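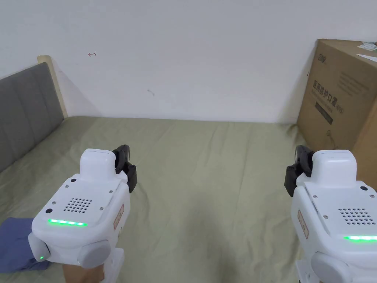 Two grippers, one green sheet, and a cloth waiting at the left.

14 Dec 2019

I've been doing home collection for Droltel since July, and I still can't tell you if any of it teaches a machine anything. The pitch was simple enough. You hold a gripper in each hand, you do a chore the way a robot would have to do it, and every run becomes an example. Enough examples and the model learns to tidy a bedroom. Maybe!

My count stands at 113 runs, all on the same bed in Ollurville. Same headboard, same white wall, same cardboard box in the corner. I asked whether I should move the box now and then, so the thing doesn't decide that folding only happens near boxes. The answer was to keep going as planned. The plan, as far as I can see, was written by Finance, who like a number that goes up.

They throw out anything under 30 seconds. So when I get quick at a fold, the good run goes in the trash and the clumsy one is kept. I've written to the Wojcik project people about it 3 times (they're the ones who train on this stuff) and got one reply, asking me to check my lighting.

I'd also like to see more failures kept. When I drop a corner I'm told to start over, but a robot is going to drop corners all day long, and where is it supposed to learn to pick them back up?

I have another batch due before the holidays. Towels next, they say, on the same bed.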